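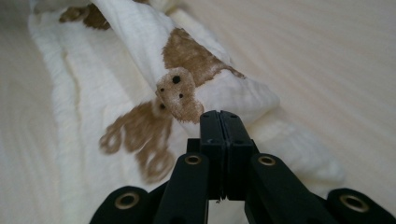

White towel with brown bear print.

Saturday's open day at Bunder gave us 30 minutes at the folding table. Clotilde Barbier led the group and took questions on hems and shrinkage. 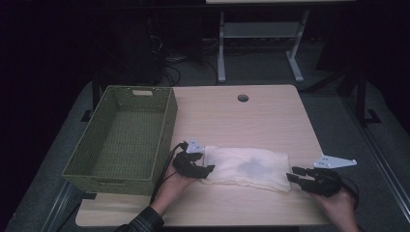 Cream cloth, folded to a rectangle, beside the green basket.

Folded pieces go in the basket short side first. Yung-ching Shek asked about printed muslin, which creases more than plain toweling.
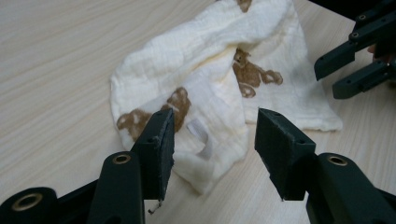
Bear-print cloth, bunched, with its label in the center fold.

Next visit: 4 p.m., same entrance.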